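**Cellar notebook - Monday, December**

In at 7:40. Cold overnight, glycol chiller barely ran. Walked the tanks before coffee.

Tank 5 (Hovland red, the 3000 liter): still stuck on malo. Chromatography paper from Friday finally dry, malic spot fainter than last time but definitely there. Not adding anything yet. Moved the heat blanket down to the lower third and set it one notch up. Smells fine, bit of wet cardboard on top that blew off after swirling. If the spot is still there next paper, we inoculate again with the Clerkus culture and stop being polite about it.

Havero white: racked off heavy lees into the small tank. Slow. Pump seal weeping again, same side as before, put a pan under it. Lost maybe a pitcher's worth at the bottom where it went cloudy, fine with that. Topped with argon, lid clamped, tag moved over. PLEASE move the tag when you move the wine. Found two tanks last week with each other's names on.

Free SO2 on the Havero after racking came in low. Ran it twice, second one agreed. Addition written on the tank card, stir gently, recheck tomorrow morning before anyone tastes for the blend.
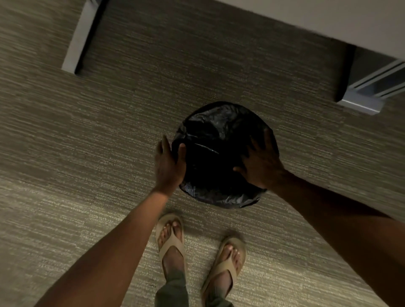 Blend trials, after lunch. Halvard Strömberg came by at 2 and stayed through all of them. Three glasses, blind, same base red, different amounts of the press fraction:

- A - no press. Pretty, short. Gone by the time you put the glass down.
- B - small dose. Better middle, tannin a little dusty but it sits right with the fruit.
- C - big dose. Too much. Dries out the gums, bitter at the back.

Both of us picked B. Halvard wanted a D somewhere between A and B, I think that's splitting hairs but poured it anyway. Couldn't tell it from B. Keeping B, half a bottle of each in the fridge with tape on the neck, retaste with food before we commmit.

Barrels: topped the back row, 40 done, front row still to go. One bung popped, no fruit flies, wine under it tasted clean. Barrel 135 has a slow leak at the head, wiped it and rubbed in some wax, chalk line drawn so we can see if it creeps. If it does it gets emptied into the neighbors.

Wukton called re: labels. Proof has the vintage in the wrong typeface and alcohol statement too small, sent back with corrections. They want sign off this week. Can't give final alcohol until the blend is settled so they will have to wait.

To do:

- new seal for the pump (order TWO)
- malo paper on tank 5
- SO2 recheck, Havero
- top front row
- citric's nearly out, cauastic fine
- return Halvard's hydrometer, it's in the drawer by the sink

Left 5:30. Blanket on, lights off, hose still needs coiling.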